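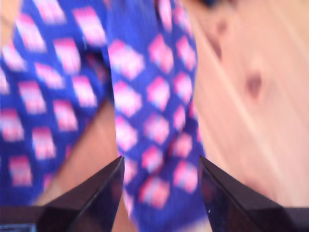
September, notebook carries on from the last page, which ended with me swearing at the keypoint tracker.

Started at 9:40. Pulled Bjartur's branch, rebuilt, and the wrist stream came up first time (small miracle, last week it took three tries and a reboot). Goal for the day is the same as yesterday: get the fold detector to stop flickering when the arm is moving fast. When the wrist is still, it finds the crease and the two layers and everybody is happy. When the wrist swings, the crease jumps half a hand's width to one side and the planner goes chasing after it.

I was so sure it was a latency thing. I spent most of the morning lining up joint timestamps with image timestamps and they're fine! Off by 2 ms at worst. So that's a morning gone, but at least I can cross it off for good. Wrote the check up as a script and put it in tools/ so the next person doesn't have to do it by hand.

What's really going on, I think, is the print. The blue cloth with the pink-and-white diamonds is a lovely test piece because the rows are so regular — and a horrible one for exactly the same thing. The feature matcher grabs a diamond in one image, and in the next it happily matches the diamond one row over. With blur on top, the diamonds turn into little pink streaks, they all look alike, and the match score stays high. High score, wrong answer, my favorite kind of bug. The wood grain doesn't help either. It smears in the same direction as the print, so the matcher sees a nice consistent motion field over the whole image and trusts it.

Tried so far:

1. Dropping any image over the blur threshold. Works, sort of. In the fast part of the approach we threw away 29 images in a row, and the planner was running on a stale crease the whole time. It stopped and waited, as it should, but it looks awful and takes forever.

2. Seeding the matcher with predicted motion from the joint velocities, then only searching in a small window near the prediction. Much better. As long as the window is smaller than the spacing of the diamonds it can't jump a row. Trouble is the spacing changes with how close the cloth is to the lens, and where the fabric bunches up the diamonds are packed tighter, so one fixed window is too big in the folds and too small on the flat parts.

3. Window scaled by local pattern spacing (cheap FFT on a patch). Bjartur's idea, took me an hour to write and I grumbled the whole way, but it's good. Ran it over the 1086 saved images from the Jullov log and row jumps went down to 50. Before that I'd stopped bothering to add them up.

Looked through a bunch of those leftovers after lunch. A lot of them are in the pale, washed-out bits of the print, where there's hardly any contrast left to hang on to. The rest are right at the dark crease where one layer tucks against the other, so the patch covers both layers and the FFT gives me some mushy average of two spacings. That second kind bothers me more, seeing as the crease is the thing we're trying to find in the first place.

Side note on the mask: fingertips were leaking into the cloth segmentation again. They're glossy and they pick up color from the fabric, so a purplish patch on the finger gets labeled as cloth. I've gone back to projecting the finger geometry from the kinematics and blanking it out with a few pixels of margin, no learned mask at all. Old-fashioned and it works. Config key is finger_mask_mode: projected. PLEASE don't set it back to auto, whoever did that (me, it was probably me).

Also found that the planner logs the crease position after smoothing and not before. So for two weeks the plots have looked nicer than the data. Added crease_raw to the log. Trurkar playback tool won't show it until somebody adds the channel to the layout file, I'll do that if I remember.

4:15, ran it live with the fast approach profile. The crease estimate still twitches when the wrist starts to decelerate but the planner doesn't react to it any more with the new gate in place. Don't want to call it fixed on a handful of runs with one cloth.

For next time:
 - split the patch when the FFT shows two peaks, and track the two halves separately
 - try the plain gray towel, no pattern at all, and see what the window code does (falls back to default size, I hope, didn't test that path)
 - ask Bjartur whether the Drarnosach build has the shorter exposure setting exposed or if it's still hardcoded
 - rerun the Jullov log overnight with crease_raw on

Branch is pushed as fold-window-2. Tests pass except the one that always fails on my machine.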